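3.2 Bowls and their arrangement

The tableware used in the setting tasks was kept deliberately ordinary. We wanted pieces that people in the households we surveyed would recognize as everyday bowls, in colors that could be named without discussion. Participants in the pilot used the color as the name of the bowl ("the pink one", "the green one") even when we had given each bowl a number, and we dropped the numbers after the first 10 trials.

Two factors were varied in each layout: the spacing between neighboring bowls and their distance from the front of the table. Spacing was set by eye in units of one bowl's width, which Igwe found easier to repeat between sessions than a ruler measurement. A layout was called "loose" when neighbors stood some 90 percent of a bowl's width apart or more, and "close" when they stood nearer than that. Figure 2 shows a loose layout with the pale green bowl set back and the salmon-pink bowl nearer the front.
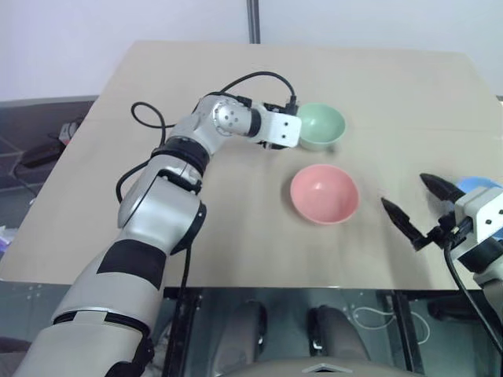

Figure 2. Loose diagonal layout on the beige tabletop. The light blue bowl is at right, partly hidden.

Diagonal layouts such as this one were rated as less tidy than straight rows, but raters did not agree on how much less. Odukoya and Isah scored all layouts separately on a scale of 1 to 5 and then compared sheets. Most disagreements came from layouts in which one bowl was tilted. Isah treated a tilted bowl as unfinished work, while Odukoya scored only its position – a difference we had not foreseen in the rating guide. The guide was revised in May and the tilted layouts were scored again.

Color had no clear effect on the ratings. The plain tabletop was kept for all sessions, so we can't say whether a patterned cloth would change this.

Comments (2)

Ebuka Dauda: Did you try stacking? In my kitchen bowls this size never stand side by side.

Tobiloba Olaniyan: Stacked layouts are in section 3.4. We scored them on a separate sheet, so they aren't in the same table.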